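Erndale's fruit shelf has moved, and I like it

March 2024

If you've been in and out of the Husari building lately you'll know the old fruit table by the stairs. It wobbled, it collected junk mail, and somebody's umbrella lived on it all winter. Well, the table is gone! The Erndale food share now has a white cubby unit over on the Partanen Street side, and I stopped in to have a look before the first proper fill.

I'll admit I had doubts. Cubbies are for shoes and kindergarten backpacks, I thought, and fruit wants to be in a big heap where you can dig around for the good one. But the heap was the trouble. The soft pears always ended up at the bottom, and by the time anyone found them they were fit for the compost and not much else (I have carried that bucket, so I know). With separate compartments you can see what there is from across the room, and nothing gets squashed.

The unit came from Bolent, bought out of the $400 left over from the fall bake sale, and there was enough change to get some fresh labels printed. Those aren't up yet. For now it's plain white all over, very bright, and a pear and an apple look almost fancy sitting up there by themselves.
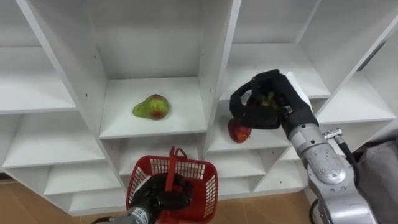

Pear in the middle, apple one step down to the right.
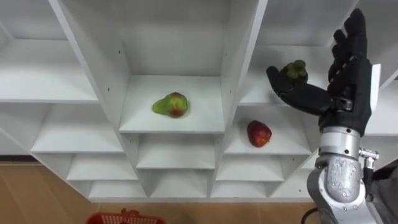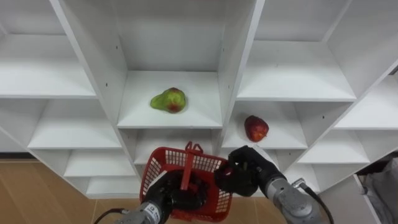
The plan, as I understand it, is to give every kind of fruit its own cubby and keep the bottom row for anything heavy, like squash and melons when we get to that time of year. Pears and other things that bruise go at a height where you can reach them without leaning over. Bananas are still under discussion. I'm for hanging them, but there's a strong feeling in the other direction and I've been asked to drop it, so I'll drop it.

A few practical things for people who want to use the shelf. It's open whenever the building is open, and you don't need to sign anything or live on any particular street. Take what you'll eat this week. If you're bringing fruit from your own trees, give it a quick rinse at home first, and please don't leave it in a tied plastic bag, it sweats and then we're back to the compost bucket. Bruised is fine, moldy isn't. Store-bought is welcome too, as long as it's loose or in a paper bag.

The share handed out 2805 pounds of fruit and vegetables last year, most of it apples from 13 backyards on the north side, and there's hope of doing better this time around. Two of the old trees by the creek had a hard pruning over the winter, so I wouldn't count on much from them, but the pear tree behind the laundromat looks full of buds and I have my eye on it.

The labels should be in place by April, and there will be a drop-in morning later that month with coffee and (I'm told) an apple cake made from the last of the freezer stash. If you have 100 jars in your basement like I do, that's also a good day to bring some along, clean and with lids that fit. The jam people will take as many as you can carry. Wide mouths preferred, and peel the old stickers off if you can stand to.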